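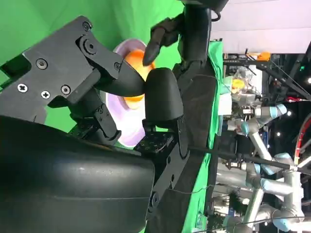

Chapter 4
When the Grip Fails

Up to now we have treated grasping as a geometry problem. You picked two contact points, checked that the forces balanced, and moved on. Now we get to the fun part, where things fall on the floor!

Our first case comes from the Sarnwood lab, where a two-arm cell was set up to move small objects on and off a plate. Over 898 trials the cell dropped its object 49 times. The control software, a package called Billora, reported a good grip in 21 of those drops. Think about that for a moment. The robot was moving empty fingers through the air, quite sure it was carrying something, and a second arm was waiting to receive it.

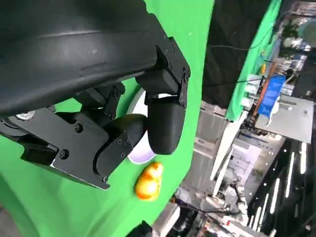
A false grip signal usually starts at the contact patch, the small area where finger and object really meet. Flat pads on a flat box give you a wide patch and a steady force reading. Rounded fingertips closing on a glossy, lumpy object give you a tiny one, and it can slide a long way before the motor current changes enough to notice. At Sarnwood the current threshold had been tuned on wooden blocks in August and never touched again. Friction inside the finger joint alone was enough to pass it.

The safety side is just as interesting. An arm that believes it is loaded may carry on with a handover, and a person reaching in for the dropped part can end up between two moving arms. So a wrong bit in the software becomes a hazard to hands.

In Section 4.1 we build a simple slip model. Section 4.2 adds a second, independent check on finger position, and you will see how many of the 21 silent drops it catches. Keep your friction tables from Chapter 3 handy, as you will need them right away.

4.1 A Model of Slip

Start with one finger pressing on a curved surface with normal force N.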